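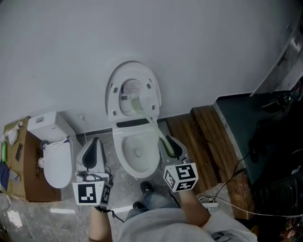

Attachment 1: toilet with the lid up, green hose over the rim

Ticket 3710
Product: Zarton mood and gratitude journal
Opened: November 2019
Category: Daily reminder / streak / lost text
Status: Waiting for customer

Customer wrote:

Good evening. I use your journal since the spring and I am in general very pleased with it. My problem is with the evening question, the one which asks for three good things of the day. I write my answers, I press Save, I see the small sun, and the next morning the day is shown as empty. The mood face stays, but the text is gone. It has happened now on seven evenings, not one after the other.

The second problem comes from the first. When the day is empty, the streak goes back to zero. I know that a streak is only a number, and your own welcome text says that we should not worry about it. But I had a long one and it helped me to sit down in the evening also when I was in a bad mood. To see the zero in the morning is not a nice start.

What I have tried already:
Closed the app fully and opened it again. No change.
Logged out and logged in. The text did not come back.
Changed the reminder from 10 in the evening to 8. The next two evenings were saved, the third was not.
Turned off the battery saver. I can not see a difference.

I did not remove the app, because I am afraid to lose the older entries. Please tell me if this is safe.

Support wrote:

Thank you for the clear report, and we are sorry about the lost evenings. Please do not remove the app yet. Entries that were not sent to our server exist only on your phone, and removing the app would delete them.

Could you tell us the following:
1. Do you write the evening answer in the normal journal, or inside a guided course?
2. Are the lost entries long or short?
3. Under Settings, Storage, is there a line "Waiting to send"? What number does it show?

Customer wrote:

1. Inside a course. I am following the Pathirana course, the slow one about ordinary pleasures. Before the course I had never lost anything.
2. Long, I think. I am a person who writes a lot when the day was good. On short days ("soup, warm socks, phone call with my sister") everything was saved.
3. Yes, the line is there. It shows 7.

Support wrote:

This helps very much. The course page accepts 3000 characters for each evening, but the page does not show you the limit. If the text is longer, the phone keeps it and the server refuses it. The mood face is sent separately, and for this reason you still see it.

The number 7 is good news. Your evenings should still be on the phone. Please do these steps in this order:
1. Settings, Storage, Waiting to send, Open list.
2. Tap each entry and choose "Copy to normal journal". The normal journal has no such limit.
3. Pick the original date for each one. The app will suggest the date of today, please change it.
4. Wait until the line shows 0 before you close the app.

Customer wrote:

I did the steps. Six entries are back with the full text, and I was so happy to read them again — one was from the weekend in Dridcombe, when it rained the whole time and we laughed about it. The seventh opens as a white page. The line now shows 1 and does not go down.

The streak is still at zero. Also, the mood calendar shows two faces on each of the six days, one from the course and one from the copy.

Support wrote:

The two faces are a known effect of the copy. You can hold your finger on the second one and choose Hide. It does not change your monthly mood summary.

We have restored the streak from our side. Please pull the calendar down once to refresh it.

For the last entry we need the local file. Go to Settings, Help, Send report, and mark "Include unsent text". The text is private, so please mark it only if you agree that a support person opens it. If you use the Kosden backup, tell us also the hour when it runs. We have seen white pages when the backup starts during a save.

Customer wrote:

The streak is correct again, thank you. The Kosden backup was on, it runs at 10 in the evening. I have moved it to the morning.

About the report I must think. That evening was a rather personal one. Is it possible that you repair the file without reading it?

One wish for later: please put a counter under the text field, as the normal journal has for the title (50 characters there, and it is shown very clearly).

Support wrote:

We can run the repair tool without opening the text, and we can only tell you if it worked or not. For this, send the report and write "closed repair" in the comment field. The counter is planned for the December update.

Status changed to: Waiting for customer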